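Stendero opens its gear sorting room to small repair shops this March

If you have ever pulled apart an old mixer, a lathe or a garage door opener and ended up with a coffee can full of gears you couldn't put a name to, I wrote this one for you.

I run the parts desk at Stendero, and starting in March we are opening our sorting room in Curnia to any repair shop that wants to bring in loose gears and plates. Until now we only did this for our own rebuild jobs. Then the shops down the street started asking, and I kept saying maybe next month, and then it was next month!

It works like this. You drop off a box. We lay everything out on dark cloth (bright metal shows up so much better on it, and small parts don't roll away), and we sort by type first, spur gears with spur gears and bevel gears with bevel gears. After that we check the teeth and the bores, write up a tag for each part and hand the whole lot back in trays. Scuffs don't bother us. Chipped teeth do, and those get a red tag so you can decide for yourself.

We did a long trial over the winter with Brinkmann, the machine shop two doors over, and their shelves gave us 1,834 parts to get through. Out of those, 680 went straight back into use and 31 were old sizes I had never handled before - I was thrilled, my coworkers a bit less so. The rest are tagged and boxed up, waiting for the right job.

A word on plates and discs, as people forget them. If it has a hole in the middle and came out of the same machine, put it in the box. A big flat disc tells us a lot about what the gears around it were doing, and it's a pain to match up later when it has been sitting in another drawer.

The first 2 boxes from each shop are free through the end of spring. After that we charge by the tray, and the price list is posted at the counter. Grandano, our supply store on the same block, will take drop-offs too if we happen to be closed, so just leave your shop name and a phone number on the lid. Please wipe off heavy grease before you come. A light film of oil is fine, and I would much rather see that than rust.

Gears, from the sorting room: 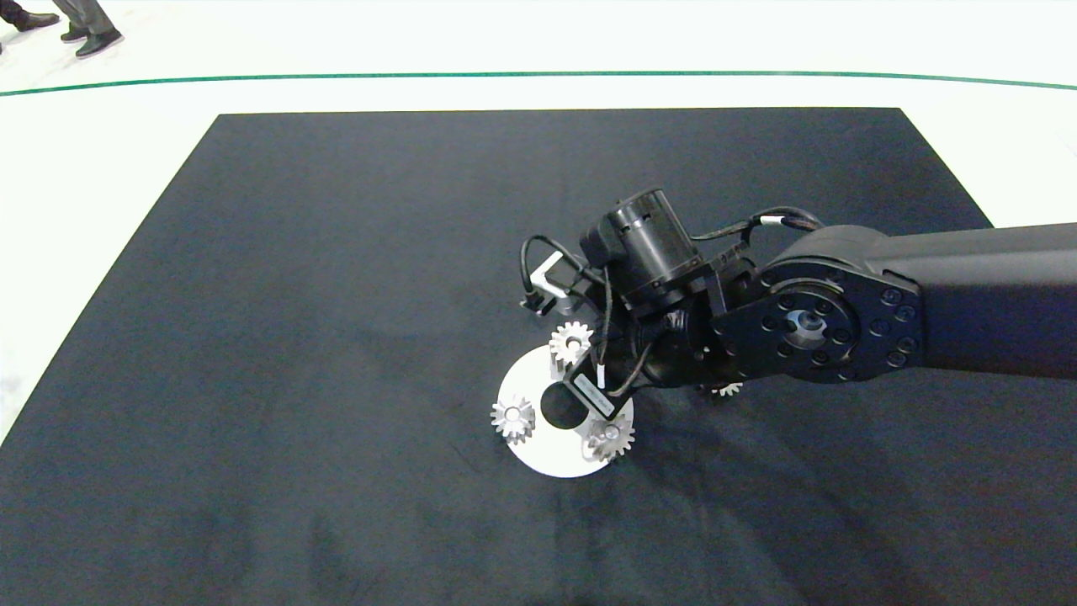
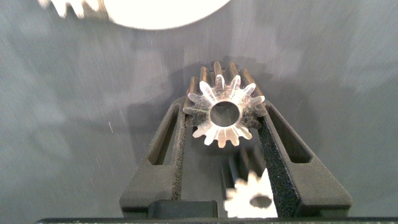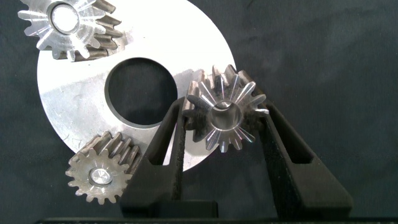 Do I need to know what machine my gears came from?

It helps, but we can sort without it. Write down whatever you remember on a slip of paper and put it in the box with the parts.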